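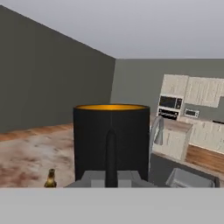 Before a story collection can be released through Dunetus, its cover, contents list, and front matter must be entered in the project record. Complete this section in the order given. The cover is entered first, as the program takes the color of the chapter headings from it. Where the artwork has a large dark object at its center, as with the matte black cylinder and its thin band of golden-orange light, select the bright color for the headings and keep the title in white or light gray. Artwork without a clear bright color should be used with the standard black headings.

## 6.2 Entering the contents of a collection

You will need the final text of each story, the permission letter for every reprint, and the editor's introduction, if there is one.

1. Open the project record and select **Contents**.
2. Select **Add Story**. Enter the title exactly as it is to appear in the book, including any punctuation.
3. Under **Status**, choose *New* or *Reprint*. For a reprint, enter the name of the magazine or book in which the story first appeared and the year.
4. Attach the text file. Foltolus and plain text files are both accepted.
5. Repeat steps 2 through 4 for each remaining story. A collection may hold up to 18 stories.
6. Drag the stories into reading order. The introduction is fixed in first position and cannot be moved.
7. Select **Check Contents**. Any story without a text file is marked in red.

**Note:** Story notes and afterwords are not stories. Enter them under **Back Matter**, or they will receive a chapter number.

**Note:** When two stories share a title, add the year to the record name only. The printed title is not affected.

**Caution:** Changing the status of a story from *Reprint* to *New* deletes its first publication details. These cannot be recovered.

## 6.3 Preparing the copyright page

The copyright page is built from the entries made in Section 6.2. It should not be typed by hand.

1. Select **Front Matter**, then **Copyright Page**.
2. Choose a page style. Lenz places each reprint credit on its own line. Zurnesitz runs the credits together as a single paragraph and is better suited to long collections.
3. Read each credit against the permission letter. Some rights holders require fixed wording; paste this into the **Required Text** field.
4. Select **Lock Page**.

**Caution:** A locked page does not update. If a story is added or removed after locking, unlock the page, select **Rebuild**, and read all credits again.

## 6.4 Requesting a proof

Select **Request Proof** and choose print or electronic. Electronic proofs are available for seven days, after which a new request must be made. Each project includes two print proofs. Further copies are charged to the account shown in the project record.

Corrections to a proof are entered in the text files and not in the proof itself. See Section 7 for the correction form.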